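Re: [fabric-coop] spring cotton order, last call

On Thu 10 April the order desk wrote:
> Toltavex have confirmed the quilting cottons at the January price
> but only if we take 100 metres across the whole list. Hen and chick
> print is back, so is the egg stripe. Please send metres and colours,
> no fat quarters this time.

Sorry, quick one, on my phone between jobs. Put me down for 14 metres please. Six of the egg stripe in yellow, five of the hen and chick, three of plain cream for backing. If the yellow is gone then green, NOT the peach, had that last year and it looked like a plaster.

Is the hen print one way or can I turn it? Doing table runners and a one way print means I lose a strip off every length. The Zekus listing just says "novelty cotton" which is no help to anyone. Also what width, the Guvar stuff was narrower than they said and I ended up peicing the last two runners.

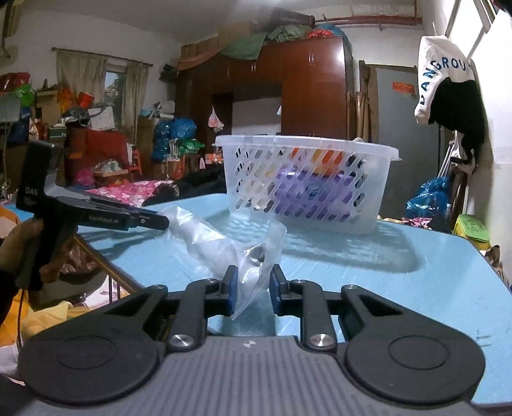 Clear plastic bag on the blue table

Shrinkage, did anybody prewash the Symonenko plains? Mine went in at 40 and came out fine but the red bled a bit, so I'd keep it off anything with white in it. Cold wash first and a colour catcher.

Can collect from the hall any evening except Monday. Happy to take a second parcel for anyone out my way if they let me know befor the weekend. Will pay by transfer as usual, just need the total incl. postage.

Oh and if the bunting panels are still going I'd have two.

ta
(member 193)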